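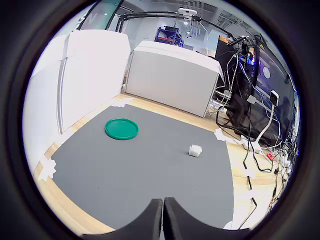
How do you keep a foam mat from creeping when you do floor workouts on wood?

I started doing 20 minutes of floor exercise every morning back in June and I am completely hooked. Planks, bridges, dead bugs, the slow kind of mountain climber, all of it. My problem is the mat. I'm on a light wooden floor in the spare room and by the end of a session the mat has walked a good hand's width toward the door, with me on it. For now I've gone with white tape, a piece at each far corner, one on the left edge and one at the lower right, and it does the job well enough that I've stopped thinking about it during planks. But I worry about what tape does to the floor finish over months, and I'd love to be able to roll the mat up when people come to stay. What do you all use? Bonus question: is a thicker mat better or worse for this? Mine is pretty thin and my knees have opinions.

Things I have tried so far: a towel underneath (worse, much worse, it was like surfing), turning the mat over, and wiping the floor with a damp cloth first. The cloth helped for a day or so. I rent, so nothing permanent please, and the floor has to look the same when I move out.

Posted in Home and Fitness, 3012 views

3 answers

Answer 1 (marked as most helpful)

Oh I love this question, I went through the exact same thing when I moved to Clultorine and had wood floors for the first time in my life! There are a few different things going on when a mat slides and it helps to figure out which one you've got.

First, dust. Even a floor that looks clean has a fine layer on it, and the bottom of the mat picks that up and turns slick. Your damp cloth helped for a day, so dust is at least part of it. Wipe the floor AND the underside of the mat, let both dry all the way, then try again. I do the underside once a week with warm water and one drop of dish soap. One drop! I used a big squirt the first time and the leftover soap made it slide more than ever, so rinse well if you overdo it.

Second, the mat itself. Some of them have a film on them when they're new that takes ages to wear off. A good scrub and a day hanging over the shower rail speeds that up a lot. Keep it out of strong sun, though, it makes foam go brittle. I wrecked a lovely purple one that way, on a balcony, in one summer.

Third, and this was the big one for me, get a rug gripper pad. It's the open mesh stuff that goes under area rugs. Buy the natural rubber and felt kind if you can, and check with your landlord what the floor is finished with, as some of the cheap plastic ones can leave a yellow grid on certain finishes. Cut it an inch smaller than the mat on every side so the edges don't show and you don't trip. Mine rolls up right inside the mat and the whole bundle lives behind the door. You can be set up in less time than it takes to find your water bottle.

About the tape: please try it on a hidden spot first, like inside a closet, and leave it there a couple of weeks. Regular packing or duct tape can pull the finish or leave glue behind. Painter's tape is gentler but it doesn't hold for long if you're doing anything with jumping in it. Whatever you use, peel it slowly, low and flat, back over itself, and don't yank it straight up. If there's sticky stuff left on the floor, warm soapy water first, and go easy on anything stronger.

On thickness, for what you're describing (planks and bridges) I'd stay fairly thin and fold a towel under your knees when you need it. Really squishy mats feel wonderful for about a minute and then your wrists start to sink and everything gets wobbly. Balance work on a fat mat is no fun at all.

And well done on the morning habit!! Keep going. I'm up to 200 mornings now and I still get a kick out of marking it on the calendar.

Comments on this answer:

The one drop of soap thing is so true. I turned my living room into a skating rink.

Can you put the gripper pad in the washing machine?

Reply from the author of the answer: I hand rinse mine in the tub and hang it up. I put the first one through the machine and it came out as a sort of spaghetti.

Answer 2

get a heavier mat. I got the Halar one, it's rubber all the way through and doesn't budge. smells like a tire shop for the first month though, leave it outside. also heavy to carry up stairs

Answer 3

Fun topic! I help run the evening stretch class at the Kiltville community hall, so I see a lot of mats on a lot of wood floor, and I want to add something the first answer didn't get to: quite often it's the way people move that pushes the mat along.

Look at which way yours travels. You said toward the door. I'd bet your feet point the other way in your planks, or you step back into them with a hard push off the toes. Every push shoves the mat a tiny bit, and over a whole session it adds up. Try these and see how much is left to fix:

Walk your feet back into a plank one at a time in small steps.

Put the end of the mat against a wall, so your hands are at the wall end and there's nothing for it to slide into. This costs nothing and works so well that half our class fights over the wall spots. Do protect the paint if it's a rental, a folded pillowcase is plenty.

Switch ends halfway through. If it crept six inches one way it'll creep most of the way back, ha.

For mountain climbers, go slower and lift the foot clear off the mat. They're much harder like that, in the best way, and your stomach will know about it tomorrow.

As for thickness, it depends on your knees. If they're sore only when you kneel, a folded towel or a garden kneeling pad is great and you can keep the mat you have. If your hips and spine bother you in bridges, then yes, go up a size. Try a friend's before you buy. I walked out of a shop in Rugemalira with a mat so thick I couldn't get the strap around it, and I ended up cutting it into seat pads for camping, which I adore by the way.

One more thing on grip: bare feet! Socks on foam are slippery on top even when the mat is stuck down perfectly. If your feet get cold, the socks with rubber dots are lovely.

Last thought about renting. If you end up with a mat that lives on the floor full time, lift it every few days and let the wood breathe. Sweat gets under there, and light wood can change color where it's covered and the rest gets the sun. I've seen a perfect mat-shaped rectangle on a friend's floor, and she'd been there less than a year.

Comments on this answer:

Moved mine to the wall this morning and it stayed put the whole time, thank you! Going to clean the underside tonight and get a gripper pad for the other end. (original poster)

Seconding the garden kneeling pad. Mine has been in the garden exactly never.

What about side planks? My mat twists more than it slides.

Reply from the author of the answer: Stagger your feet, top one in front, and press down through the whole edge of the bottom foot. If it still twists, try your forearm closer to the middle of the mat. Let us know how it goes!

Related questions

Best time of day to stretch if you sit at a desk?

How to get the smell out of a new rubber mat

Is a 60 second plank too long for a beginner?

Quiet cardio for upstairs apartments (650 votes)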